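Washing and Storing Infant Sleepwear

Families enrolled in the Plasine Parent Program are advised to wash new sleepers once before use, in warm water with a mild, unscented detergent. Fasten all zippers and snaps first. Fabric softener should not be used on sleepwear labeled flame resistant.

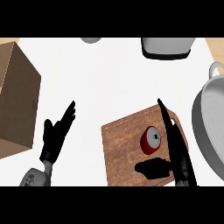

Milk stains should be rinsed in cold water and soaked for 2 hours before washing. Outgrown garments may be stored by size in a lidded bin once fully dry. Clean items in good condition are accepted at the Skeneck office, Room 7.

Reviewed by Aníbal Mota, 12/03/2021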